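Saranya Suvarna has spent most of the past year on one piece of software, and she is happy to talk about the dull parts of it. The program is called Doston. It takes recordings from hand-held grippers and works out where the fingers were at every moment, so that a robot arm can later be trained on the same movements.

"People ask about the learning side," she says. "My side is the bit before that. If the path of the gripper is wrong, the training doesn't matter."

The hardest views for Doston are close-ups over plain surfaces. The tracker looks for small details it can follow from one image to the next, and a clean white table gives it very little. Suvarna prefers a table with some wear on it. 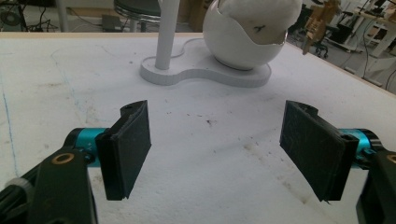
The gripper open over the worktable, with the cotton-filled lamp behind.

"Scuffs are good. Specks are good. We had a new tabletop in October and the tracker lost its place all the time," she says. "The old one was fine."

The fingers are a separate problem. They sit in the same part of every image and look sharp, so an early version of Doston took them for the fixed world and decided that the room was moving. The present version masks them out before tracking starts, then uses them again in a second pass to measure how wide the gripper is open.

Her colleague Khurram Rizvi wrote that second pass. He tested it on 1471 recordings and threw out 66 where the opening could not be read. "Mostly blur," he says. "I could have guessed a value from the images either side, but then you are training on my guess."

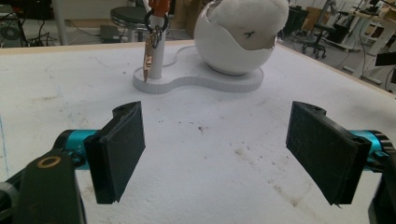 Shiny things cause trouble too. A highlight on metal or on a glossy curve slides as the camera moves, and the tracker can follow it as if it were a real point. Doston now checks each point against its neighbours and drops the ones that drift. On a bad recording that can be up to 70 points in a single image. Rizvi would like the check to run faster. Suvarna would like it to write a clearer log.

Neither of them has much to say about the planner, which belongs to Marcelle Deschamps. It takes the finished paths and removes any that the arm could not reach. "She sends me a list of what failed," Suvarna says. "Half the time it's a real limit of the arm. The other half it's my clock being out, and I go and fix it."

The next release will bring the timing check forward, so that a recording with a bad clock is refused when it is loaded.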